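Is the shirt-folding success rate in this write-up worth anything?

Posted in: Robotics and Automation > Reading research
Asked by gernenix

I've been following a write-up on cloth folding with two small arms, trained by imitation. A person drives the arms through the fold a few hundred times, a network is trained on the recordings, and then the arms are set going with nobody driving. The project is called Skelleo and the model in it is called Vollusden. The headline claim is that going from 300 recorded demonstrations to 500 took the fold from "unreliable" to "reliable", and that adding views from cameras on the grippers mattered more than the extra demonstrations did.

I build packing line equipment for a living, so I'm not a researcher, but I've sat through a lot of demos and I have a nose for this stuff. My problems with it:

The test was 10 trials per condition. Ten! If I told a customer my case erector worked because it ran ten cartons they'd show me the door.

They don't say how the shirt was put down before each trial. If the same person laid it flat in the same spot with the collar the same way every time, then I don't see what has been learned beyond a path through the air.

"Success" is judged by eye, by somebody on the team. There's no measurement of the finished fold, no overlap figure, nothing I could repeat in my own shop.

The comparison of camera views changes 2 things at once. The runs without the gripper cameras also used the smaller set of demonstrations. So how can they say which one did the work?

I've put in three of the stills that go with the write-up so you can see the size of the job. It's one T-shirt on a table.
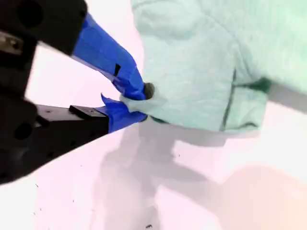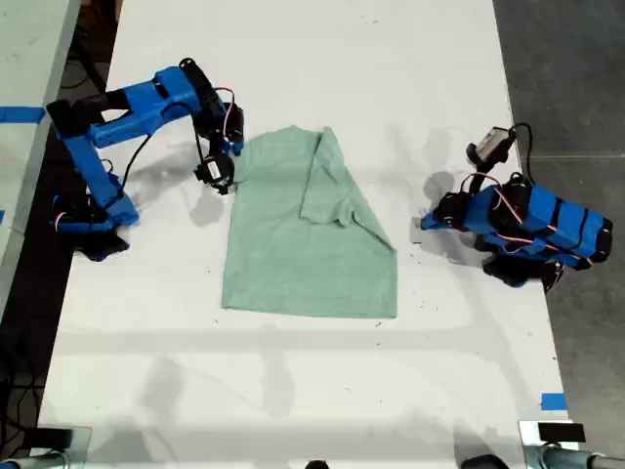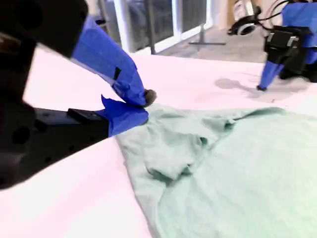

Gebremichael Robotics Club, Cloth and Soft Materials Group

The overhead view, with the sleeve already turned in over the body, is the only one of the three where I can tell how far along the fold is. In the two close ones I can see that the fingers have hold of the fabric and that's it. I couldn't tell you from those whether the grip was where it was meant to be, or whether the next move came off. Maybe a network gets more out of that view than I do. I'd want to see it shown, though, and a table of ten trials doesn't show it.

So am I being unfair? Is this just how the field does things, or is it a weak result dressed up?

Edited October 30, 2022 to fix the number of demonstrations in the first paragraph. I had the two figures the wrong way around.

ClampAndShim

You're being a bit unfair on the first point and not hard enough on the last.

Ten trials is normal for this sort of work. I don't like it either. Every trial has to be set up by hand and somebody has to stand there ready to hit stop. The trouble is what people then do with it. Say one condition gets seven out of ten and the other gets nine. Those two are not different in any way you should bet on. Flip a decent coin and you'll see swings like that all afternoon. Three against nine is another matter, and I'd take that seriously even at ten each. So go back and look at the raw counts. If the write-up only gives percentages, turn them back into trials before you let them impress you.

The mixed-up comparison is the real hole. You need four cells: small set without gripper cameras, small set with, large set without, large set with. They ran two of the four, on opposite corners. You can't get a statement about cameras out of that, or a statement about demonstrations either. All you can say is that the better-equipped version did better, which I'd have guessed before breakfast. If the recordings already include the gripper views they can train the missing versions without collecting anything new. It still costs computer time and another round of trials, but that's a small bill next to the one they've already paid.

On the gripper view, I'd disagree with you a little. It isn't meant to tell you how far along the fold is. The overhead camera does that. The close view is for the last bit before the fingers shut, when the arm itself can be blocking the view from above. In both of your close stills you can see the pinched bit of cloth right at the fingertips. From overhead I'd struggle to say whether a gripper had one layer or two. I'm not sure I could say it from close up every time either, mind you. But that's an argument for why the camera could help. It's no evidence that it did.

What I'd ask the authors for:

Raw counts for each condition, and how the failures split up. Missed grasp, grabbed two layers, dropped it halfway, bad final shape. If the gripper cameras help, missed grasps should fall and the others should move less.

How the start position was chosen. A list of marked positions and angles is fine, as long as both versions got the same list in the same order.

Whether the person judging knew which version was running. This one is cheap to fix. Photograph the end result, shuffle the photos, and have someone else mark them later.

At least one shirt that wasn't in the recordings, in another colour and ideally another weight. A pale shirt on a white table is a harder thing to see than some people think, so I'm not claiming it was chosen to be easy. I just don't know if it learned "shirt" or "that shirt".

foldingchair_mb

Honest view from someone who tried this at home: the tape matters more than the network. We went through every kind of finger covering going and our results moved more from that than from anything we did in software. The fingers in those stills are wrapped in blue tape and in one of them there's a loose flap sticking up near the bottom finger. If the tape got changed between one set of trials and the next, you can throw the comparison out. Does it say? Ours never got written down and I regret it.

Also, your packing line comparison isn't fair. A carton is a carton.

gernenix

Thanks both. I went back through it. Percentages only, all of them in round tens, so the counts are easy enough to get back. With the bigger set and the gripper cameras it's nine out of ten, and without it's six. By ClampAndShim's reckoning that's not a lot to hang a headline on.

Nothing on tape, nothing on who did the judging. Start position is described as "varied", one word, no list.

I take the point about the close view being for the grasp and I'll back off on that one. I still wouldn't say it matters more than extra demonstrations on this evidence, and I don't think they should have either. I've sent them the question about the four cells and the one about the failures. If they answer in November I'll put it here.

ClampAndShim

Six against nine, yeah. I'd call that "worth running again". Ask them for the videos of the failed ones as well, if they kept them. Four failures in one lot and one in the other, so it won't take you long to watch.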